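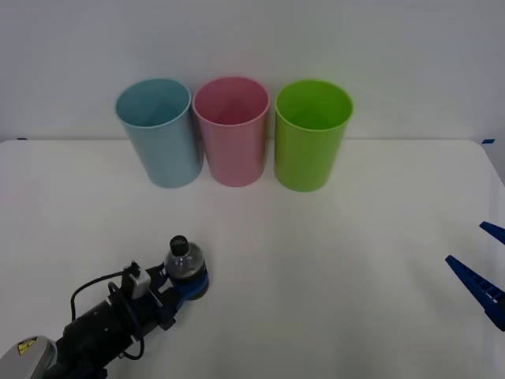

*Doigts bleus Brumine sur deux bras. À gauche, prise d'un flacon transparent à bouchon noir ; à droite, pince ouverte.*

# Doigts de préhension Brumine

**Fabricant :** Trorer
**Catégorie :** pinces et accessoires de pince
**Fiche d'essai rédigée par :** Dorian Chevalier
**Mise à jour :** 5 janvier 2025

Les doigts Brumine sont des doigts de rechange pour pince électrique parallèle. Ils se montent à la place des doigts métalliques d'origine et ils sont destinés à la manipulation d'objets légers, lisses ou fragiles : flacons, gobelets, tubes, petites boîtes. Nous les proposons à la vente et aussi au prêt, pour les laboratoires qui veulent les essayer avant de commander.

Je travaille avec ces doigts depuis le mois de septembre, sur notre poste à deux bras. La présente page réunit les caractéristiques et mes remarques d'utilisation. Elle contient aussi une comparaison avec les doigts Nyarko, que beaucoup de nos clients possèdent déjà.

## Ce que contient le jeu

- une paire de doigts bleus pour une pince
- les vis de fixation et la clé correspondante
- une plaque d'adaptation pour les supports Dodholm
- une notice de montage en français et en anglais

Pour un poste à deux bras, il faut commander deux jeux. La caméra de poignet et son support ne sont pas compris.

## Caractéristiques

| | Brumine | Nyarko |
|---|---|---|
| Ouverture maximale | 89 mm | 70 mm |
| Matière des doigts | polymère souple | aluminium avec patin |
| Réglage de force conseillé au départ | 50 % | à régler selon la pièce |
| Montage sur support Dodholm | avec plaque fournie | direct |
| Nettoyage | chiffon humide, savon doux | alcool possible |

Le pourcentage de force se rapporte au réglage du contrôleur de la pince. Ce n'est pas une valeur en newtons, et deux contrôleurs différents ne donnent pas le même serrage pour le même chiffre. Je conseille donc de noter la référence du contrôleur à côté du réglage dans votre cahier d'essai.

## Essai sur flacon transparent

Le flacon en plastique transparent est pour moi le bon objet pour commencer. Il est petit, il se déforme si on serre trop, et une caméra le distingue mal du fond blanc. Le bouchon noir aide beaucoup pour le repérage.

Sur la photo, les doigts du bras gauche entourent la partie basse du flacon, et celui-ci reste droit. J'ai choisi cette prise basse après plusieurs séances. Quand la prise est faite près du bouchon, le flacon pivote facilement au moment où le bras accélère. Avec les doigts Nyarko, j'obtiens la même tenue seulement si l'approche est très bien centrée. Les Brumine acceptent mieux une petite erreur de position.

Le petit module blanc placé près de la pince gauche n'est pas gênant pour cette prise. Par contre, il faut faire attention au câble noir. Laissez une boucle assez large le long du bras, surtout si votre programme demande une rotation complète du poignet. J'ai dû refaire notre passage de câble deux fois avant d'être satisfait.

## Essai sur gobelets

Les trois gobelets, bleu clair, rose et vert citron, servent à l'essai suivant : prendre un gobelet dans une rangée sans déplacer son voisin. Je serre la rangée volontairement du côté du bleu et du rose. Le vert est le cas facile, avec un peu d'espace.

Pour cet essai, l'épaisseur du doigt compte plus que la force. Il faut entrer par le haut, un doigt à l'intérieur du gobelet et l'autre à l'extérieur, et descendre lentement. Dans l'espace entre deux gobelets qui se touchent presque, les doigts Nyarko passent mieux, je dois le reconnaître. Les Brumine sont plus larges à la base et ils poussent parfois le voisin.

Une fois le gobelet saisi, la situation est inverse. Le bord intérieur cranté, que l'on voit bien sur le doigt inférieur de la pince droite, retient le rebord, et la paroi mince ne marque pas.

## Réglages conseillés

1. Faire le zéro de la pince après le montage, doigts fermés, sans objet.
2. Commencer à 50 % de force et diminuer par petits pas.
3. Réduire la vitesse de fermeture avant de réduire la force.
4. Vérifier les vis après la première journée de travail.

Le modèle de collision doit aussi être changé dans votre logiciel. Les fichiers sont envoyés par courriel avec la confirmation de commande.

## Limites

Je ne recommande pas les Brumine pour les pièces chaudes, pour les arêtes coupantes ni pour les objets de plus de quelques centaines de grammes. Pour ces usages, les Nyarko restent préférables. Après plus de 70 heures d'essai, les crans de notre première paire sont encore nets, mais la surface des pointes est devenue un peu brillante et adhère moins bien sur le verre.

## Prêt et commande

Le prêt dure deux semaines et comprend un jeu complet avec la plaque Dodholm. Indiquez dans votre demande le modèle de la pince, le modèle du contrôleur et le type d'objet à saisir. Les doigts sont à retourner propres, dans leur boîte d'origine, avec toutes les vis.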